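LAW AND GOVERNMENT 2
Week 8 handout: Who pays when public officers damage private property?
Rosalind Crenshaw
7 March 2019

Bring this to the tutorial. The readings are in the usual folder. Students who missed last week's class on trespass should read the first two sections of that handout before this one.

1. The basic problem

A council officer, inspector or firefighter enters private land under a legal power. Something gets broken. The owner did nothing wrong and wants the cost of repair. The officer also says they did nothing wrong, as the law allowed them to be there.

There are three questions to keep apart:

Was the entry lawful?
Was the damage a necessary part of what the power allowed?
If both answers are yes, does any law still give the owner money?

Students tend to run the first two together. A lawful entry can still be carried out carelessly, and the protection given by a statute may stop at the point where the carelessness starts. Read the wording of the power closely. "May enter" is narrower than "may enter and do all things necessary".
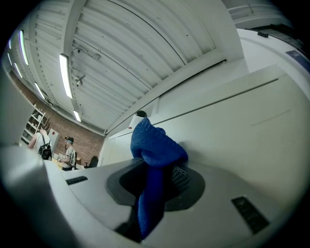
2. Lawful entry, careless work

For this section we use the Lotasside problem. The town of Lotasside has a by-law that lets its inspectors enter a building to look for unsafe wiring. The by-law requires written notice of 60 days unless there is an immediate danger. It says nothing about compensation.

Mr Horobets owns a small workshop. He receives his notice on time. On the day, the inspector cannot find the switchboard and cuts a hole in an inside wall. The switchboard is behind a door at the other end of the same room. The wiring is fine.

Start with the by-law. Does a power to enter and look include a power to cut? If it doesn't, the cutting is a trespass to property even though the entry was not. If it does, ask whether a reasonable inspector would have opened the door first. Mr Horobets was at the workshop that morning and was not asked where the switchboard was – note this, as it matters to the second question and not to the first.

3. Immediate danger

Now change the facts. No notice is given. A neighbour has phoned to say there is smoke, and the inspector forces the side door. There is no fire.

The usual approach is to judge the decision on what the officer knew at the time. A mistaken belief in danger can still be a reasonable one. Look at who made the call, what was said and whether there was time to check. Do not reason backwards from the fact that there was no fire.

Making good afterwards is a separate matter. If the door is left open overnight and tools are stolen, that loss needs its own analysis.

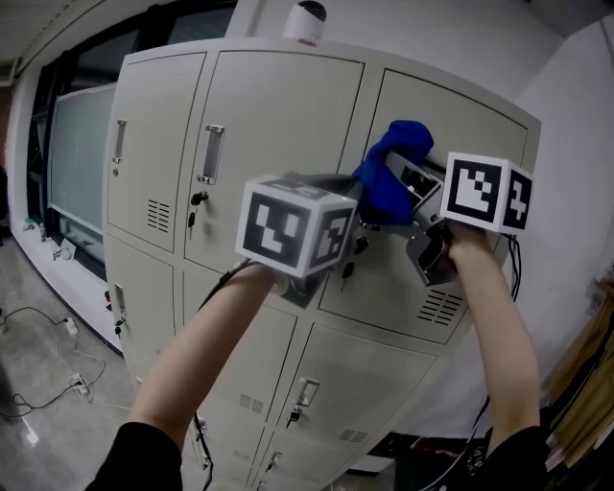 Two hand-held grippers with marker cubes, in front of a metal locker cabinet.

4. Payment without fault

Some statutes pay the owner whether or not anyone was at fault. The argument for this is that the public gets the benefit of the inspection, so the public should carry the cost. The argument against is mostly about money and where the line would be drawn.

Compare two schemes for class. Under the Lestau scheme the owner must claim within 30 days and is paid repair costs only. Under the Lidside scheme there is no fixed limit, but the owner must first show that the damage was "out of proportion to the purpose". Lost income is covered in Lidside and left out in Lestau.

Which scheme would suit Mr Horobets better on the first set of facts? Would your answer change if he had to close the workshop while the wall was fixed?

5. For the tutorial

Prepare a one-page note of advice to Mr Horobets on the original facts. Set out the by-law point before the negligence point. Marks are not given for retelling the facts.

Be ready to argue the council's side as well. I will split the room in 2 at the start and you won't get to choose.

The research essay is due in May and may be on any topic from Weeks 5 to 8, including this one.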